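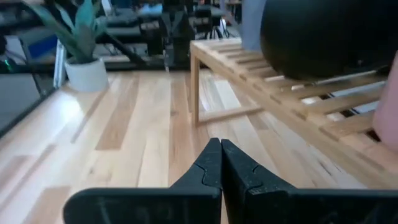

The slatted bench and hardwood floor at Maham Virk's place in Morby.

Living > Interiors > People at home

Stories Rooms Garden Subscribe

Maham Virk bought her house in Morby for the floor. The kitchen was tired and the back fence had fallen into the neighbour's yard, but the boards ran right through the front room and she had already decided by the time the agent got to the bathroom.

"I like that they don't match," she says. "Some are nearly white and then you get one that's the colour of tea. My brother wanted me to stain the lot. I told him to stain his own."

She had the floor sanded and coated in July, before the furniture came. The quote from a firm in Clundstead covered 562 square feet and took in the hall. She slept at her sister's for four nights while the finish cured.

"I asked for less shine than that," she says. "You get the glare in the morning. I've stopped noticing it, mostly."

The low bench was the first thing she carried in. It is pale wood with a slatted top, and she paid $300 for it at Laryea, a second-hand shop on the road to Fakelness. The owner had it out the front with pot plants on it.

"He wanted more. It had water rings on one end, so I pointed at those until he came down. I sanded them out myself with a bit of 120 grit, then oiled it."

She has tried it by the door for shoes and under the window for books. Neither stayed. "Things ended up on it that had nowhere else to go. It's good for that. You can sweep under it, too, and crumbs go through the slats anyway."

Virk has no rug in the room and is not looking for one. She priced a wool one last year at $788 and left it in the shop.

"I'd only be covering up the part I paid for," she says. The next job is the fence.

41 shares | 6 comments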